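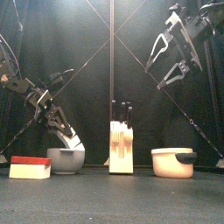 Pots and a knife block on a dark tabletop.

Storm season and your street: a few notes from Tetthorpe

The creek came up in March and Jetmont Road went under for the better part of an afternoon. Several residents spent it on the wrong side of the water from their dinner, and one or two have been telling the story ever since, with the water getting deeper each time.

Min-kyu Kong has taken over the neighbour check-in list from Liên Trình, who ran it for 14 years and has earned her rest. It now covers 225 households. If you or someone you live with would need a lift, a hand with stairs or power for medical equipment, please put your name down. Being stubborn is also grounds for inclusion, though the form has no box for it.
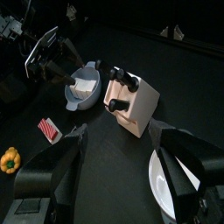 The evacuation centre has moved to the Sedel Street hall, which has parking, a generator and a ramp. It can sleep 200, provided they're fond of each other. Pets are welcome in carriers or on leads. Bring medications, glasses, chargers, bedding and a copy of your insurance papers. Please also pack your own plate and something like that white bowl, as the hall's crockery was last seen at a wedding.

Sandbags can be collected from the Gil Street depot from 7 am. The shire has set aside 2000 of them, empty, so bring a shovel and someone younger than you. Don't stack them against a neighbour's fence and call it drainage.

Check-in forms are at the library desk. Hand them back there, with a phone number you'll answer.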